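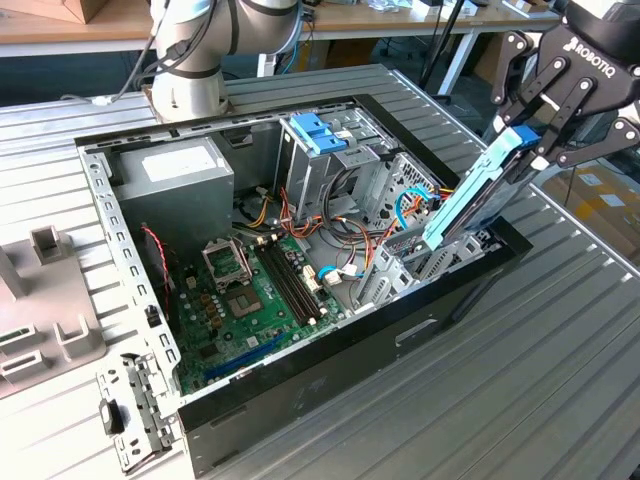
Pruna, Part Two: The Drive Bay

So I'm back inside the old tower again. If you missed the last post, I bought a used office desktop from the clearance shelf at Karppinen for 5 dollars (five!! I spent more on the sandwich I ate in the parking lot afterward) and I've been slowly turning it into a place to keep all our family photos and my enormous pile of scanned recipes and sewing patterns. My niece named it Pruna. I have no idea where she got that from but it stuck, and now there's a strip of masking tape on my notebook that says PRUNA in purple marker, so that's that.

A few of you asked why I didn't just buy something new. Well, the cheapest one I liked was 300 dollars, and I'd much sooner spend that on almost anything else. Also I like doing this! I grew up in a house where the radio was usually in pieces on the kitchen table and I find it very soothing to have a lid off of something.

Where we are now: the side panel is off, the case is lying down, and the processor is out of its socket. I took that out last month along with the cooler, which had the most disgusting gray felt of dust on it, like something you'd peel off a dryer screen. The old thermal paste had gone to chalk. I cleaned the chip with rubbing alcohol and coffee filters and it's sitting in a little plastic clamshell in my desk drawer until I'm ready for it. The memory is in there too, in a sandwich bag. (Yes, I know. I ordered proper anti-static bags and they came in a pack of way too many, so everybody is getting anti-static bags for their birthday.)

Anyway, the drives. What I love about these office machines is that somebody really thought about the person who'd have to fix them. On this one the hard drive rides in a light blue caddy, and there's a blue latch on top of the metal drive cage, and once I'd figured out that blue means "you're allowed to touch this" the whole thing made a lot more sense. I spent the first evening hunting for drive screws that didn't exist. I had the good screwdriver out and everything. My neighbor's home-built computer has four screws on every single drive and two of them are always behind something, so I had braced myself.

The part I was not ready for was the wiring. Oh my goodness, the wiring. There's a big spray of yellow, orange, red and black coming out from under the cage, and it's stiff, and it has opinions about where it wants to go. Every time I tucked one bundle out of the way another one would ease itself back over the opening. I tried a twist tie off a bag of bagels. I tried asking nicely. In the end I took everything loose that I safely could, drew myself a map on the back of an envelope, and started over with the drive caddy before any of the cables, and that went so much better. If you have one of these at home, do the caddy first and the data cable last, and go in at a tilt. It wants to go in at a slant and then settle, kind of like getting a lasagna pan into a dishwasher.

I also gave the inside a good cleaning while there was so little in it. Soft paintbrush, can of air, and a cotton swab for the corners of the expansion slot. I spent way too long on the perforated metal up at the front, all those tiny holes, with a podcast on. Very satisfying, ten out of ten, would do again on a rainy afternoon. It was past eleven at night when I finally looked at the clock.
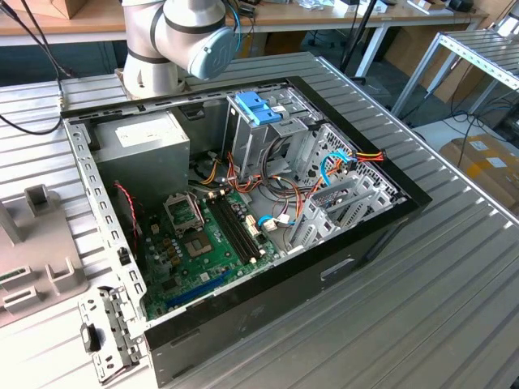 Kyrylo Karpenko wrote to me after the last post to say I should leave the blue SATA cables alone unless I had a reason to replace them, and that in his experience the old ones outlive the drives anyway. He also said to push each plug in until I feel it seat and then give it the tiniest tug, and if it comes off in my hand, it was never on. I have taken this to heart! One of mine came right off. I'd been so sure about that one, too.

He had a second piece of advice, which was to replace the little round battery on the motherboard while I was in there and save myself a mystery later. Done. It cost less than a candy bar and I had one left over for the kitchen scale, so the kitchen scale is back in business and I made shortbread to celebrate.

Now for the drive itself. I bought a used one from a company called Vatex that sells off retired office equipment, and when I plugged it into my laptop to check it over, it told me there were 228 gigabytes free. For photos and patterns that's plenty for now. I know, I know, some of you have more than that on your phone. I ran the long health test on it overnight and it passed, and I copied the Kustholm folder over first as a trial, all the pictures from the summer we rented the yellow house and it rained and we played cards for a week. I got very distracted looking through those. There's a whole series my brother took of a goose.

I did consider a solid state drive, and Zixuan Yu has been trying to talk me into one ever since I started this (hi Zixuan!). Maybe for the system itself, later. For storage I'm happy with the spinning kind, and I'm keeping a second copy of everything on the external drive in the hall closet, so please don't write in to scold me about backups. I have learned that lesson already. It involved a wedding album and I'm not ready to discuss it.

Before anything goes back in for good I need to redraw my map of where all the wires go, because the envelope by this point had tea on it. 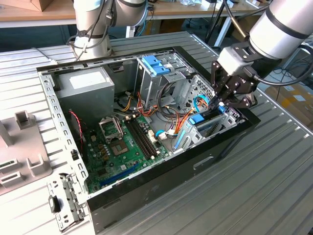

Pruna with the socket open and the memory slots still empty. Blue latch on top of the drive cage.

So what's left? The processor goes back first, and I'm nervous about it. I've watched the same video 3 times and I still hold my breath when the man lowers the little lever. Then fresh paste (a grain of rice, says one half of the internet, a pea, says the other half, and I'm going with a small pea), then the cooler, then memory, then all those power connectors according to the map.

I still need to find a replacement dust filter for the front, or make one. I have a leftover piece of nylon mesh from the pantry curtains that I think would do it, if I can work out how to fasten it so it comes off for washing. Magnets, maybe? If anybody has done this and it didn't sag, tell me what you used.

I'm hoping to try powering it on in September, once the house is quieter. Shortbread recipe is going up before then, I promise, I just need to write down how much butter I really used.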